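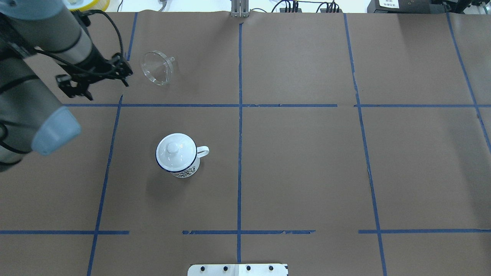

Zavon extends its water-based adhesive range for paper and board

Ralau, 23/11/2023 – Zavon has added three grades to its Ferard line of water-based adhesives for paper and board converters. The new grades replace the solvent-based products supplied to small and medium converters until now, and can be ordered from stock at the Ralau plant.

Ferard 3 is a low-viscosity grade for roller application on uncoated kraft and recycled papers. Ferard 50 is a general-purpose grade for case sealing and tray forming. Ferard 50 S has the same base polymer with a slower set, for lines where panels are squared by hand after gluing.

All three are supplied ready to use and should not be thinned. Storage is between 5 and 30 degrees Celsius in closed containers. Material that has frozen must be discarded. Equipment can be cleaned with warm water while the adhesive is still open; dried residue needs an alkaline cleaner. 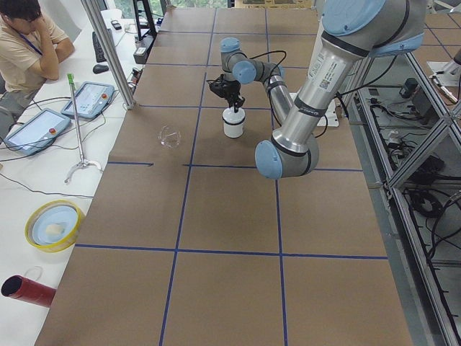
Brown cardboard sheets with dark blue tape.

Bond strength was measured by the Ivanov laboratory on test pieces cut from single-wall and double-wall board. A total of 3978 test pieces were conditioned and pulled between April and the end of the trial period. Failure in the board, with the glue line intact, was recorded as a pass. Results are given by board grade and humidity level in the technical data sheets, together with the open times and recommended coat weights.

Existing customers should note that the open time of Ferard 50 is shorter than that of the grade it replaces. Lines running at low speed may need the applicator moved closer to the compression section – the data sheet gives the settings.

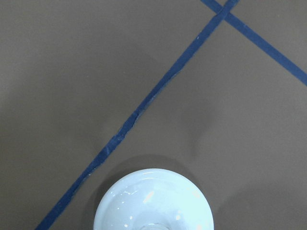 Pack sizes are 50 kg drums and 1000 kg returnable containers. Orders for the older solvent-based grades will be accepted until stocks are used up, after which the product codes will be withdrawn. Containers on deposit can be returned under the present terms.

Safety data sheets and samples are available on request from the Zavon sales office in Ralau.

Ends

Notes to editors

Zavon makes adhesives and coatings for the paper, board and packaging trades. Ferard is a trade name of Zavon.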